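机器人的脑子里都在忙些什么
文/Ohemaa Dramani

先说一件让人有点失望的事：机器人不会想事情。它不会想中午吃什么，也不会想为什么星星不掉下来。它的“脑子”是一大堆程序，一行一行写出来的，写的人常常一边写一边喝凉掉的茶。

不过这些程序很会分工。你可以把它们当成一个班的同学，每个人只管一件事，而且谁也不肯多管一点。我们今天要认识四位：看东西的、想路线的、管手的，还有专门收拾烂摊子的。

我用来讲故事的机器人叫 Kaven，它的工作是把积木从桌上拿起来，放进盒子里。你三岁就会了。Kaven 学了挺久。

一、看东西的程序

摄像头拍下来的画面，到了程序那里就成了一大张数字表。亮的地方数字大，暗的地方数字小。比方说，一小块浅色桌面可能是 200，深色的塑料可能是 43。程序不知道什么叫“桌子”，它只看见一片 200 旁边挨着一片 43，于是猜：这里大概有一条边。

猜边很容易猜错。木头上有花纹，花纹也是线。影子有边，可是影子拿不起来（Kaven 试过，试得很认真）。所以写程序的人要给它看许许多多的画面，有积木的，没积木的，有影子的，桌上有个小黑点的，让它慢慢学会哪些线要紧，哪些线可以不理。

没有积木的画面也很有用。要是程序只见过有积木的桌子，它就会觉得每张桌子上都一定有积木，然后非要找出一块来不可。

两根深绿色的手指张得很开，中间只有木纹。看东西的程序要是学得好，这时就该老老实实报告：“中间没有东西。”要是学得不好，它会盯上那圈椭圆形的木纹，高高兴兴地宣布找到了一个鸡蛋。
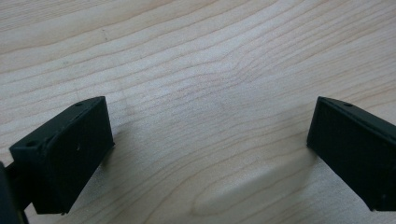
二、想路线的程序

知道积木在哪儿还不够，还得想好怎么过去。这件事叫“规划”。

你伸手拿杯子的时候，不会把胳膊从牛奶瓶中间穿过去。你没想过这件事，可你就是不会。机器人会。要是没有人告诉它牛奶瓶挡路，它就走直线，然后你就要去拿抹布了。

规划程序的办法有点笨：先在脑子里试着走。这条路撞不撞？撞，扔掉。那条呢？也撞，扔掉。有一回 Kaven 扔掉了 161 条路，才挑出一条能走的，而那块积木就在它面前。好在它试得非常快，你打个哈欠，它已经挑完了。

三、管手的程序

路线有了，轮到管手的程序出场。它的正式名字叫“控制”，听起来很威风，做的事情却像一个爱唠叨的大人：

“现在手指在哪儿？”
“应该在哪儿？”
“差多少？”
“那就再动一点点。”

然后从头再问一遍，一秒钟能问很多很多遍。这样问来问去有个名字，叫“反馈”。你闭上眼睛去摸自己的鼻尖，靠的也是身体里的反馈。（摸到耳朵的同学，请再来一次。）

管手的程序还得决定使多大的劲。劲小了，积木会掉；劲大了，积木倒是没事，换成葡萄就不好说了。

四、收拾烂摊子的程序

积木滑走了怎么办？有人把盒子挪开了怎么办？看东西的程序突然说“我不太确定”，又怎么办？

这时就要有一个程序站出来说：“停，重来。”Kaven 的规矩是最多重来 2 次，还不行就停下来叫人。早先没有这条规矩，它曾经对着一块粘在桌上的积木忙了整整一个下午，态度非常好。

在家试一试

找一个同学来当机器人，把眼睛蒙上，坐在桌子前面。你来当程序。桌上放一块橡皮，你只能说这几句话：往左、往右、往前、往后、往下、张开、合上、停。

不许说“就在那儿嘛”。机器人听不懂“就在那儿嘛”。

拿到橡皮以后，两个人换过来再玩一遍。换你蒙着眼睛的时候，你大概会想对你的程序提几条意见，记在纸上，写程序的人管这个叫“错误报告”。

下一篇讲机器人怎么认出自己的手，十一月见。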